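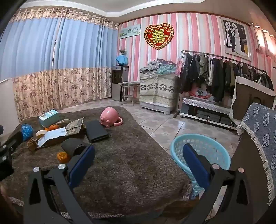
Unit 2: Clearing the Living Room Floor

Household Management, Clivthorpe Adult Learning Center
Instructor: Nadhirah Lumenta

Purpose of the unit

Students will learn to return a floor area to order in a single session of 15 minutes. The unit covers sorting, the use of a carrying basket, and the care of rugs. Kitchens and bathrooms are covered in later units.

2.1 Terms used

Floor area. The rug together with the hard floor next to it. The two are cleared in the same session but cleaned separately.

Station. The place where a basket stands while the work is being done. A light plastic laundry basket placed on the tile beside the rug is a suitable station. It should not be set on the rug, where it covers items and must be moved again.

Stray item. Anything on the floor that is stored elsewhere.

2.2 Order of work

Food is removed first. Oranges and other whole fruit are gathered by hand, checked for soft spots, and taken to the kitchen. A roll on a paper tray is carried on its tray, held level, so that crumbs do not fall into the pile.

Cups are removed second. A cup lying on its side is lifted straight up by the body. Handles of unusual shape, such as the curled tail on a pig-shaped cup, should not be used for lifting until the cup has been inspected for cracks.

Paper and cardboard follow. A crumpled paper bag is opened and looked into before it is discarded. Small boxes are never thrown away unopened.

Cases, pouches and other small containers are placed in the basket closed. Students should not empty or rearrange them during the session.

Balls and small plastic objects are collected last. Small pieces in a dark or brown color are easily missed on a brown rug, and the surface should be checked by hand, working from one edge to the other.

2.3 Care of shaggy rugs

Long pile holds crumbs below the surface. After clearing, the rug is shaken outdoors if its size permits, or vacuumed with the brush roller raised. Rounded corners tend to curl and should be pressed flat. The tile is swept after the rug has been cleaned.

Chair covers with fringe and floor-length curtains are lifted clear of the broom. Water dispensers are not moved; the floor in front is wiped with a damp cloth.

2.4 Assignment

Clear one floor area at home and submit a written record of no more than 500 words. State the order in which items were removed and where each was stored. Records are due at the start of Unit 3.

Required reading: Lestel Home Care Reader, page 16.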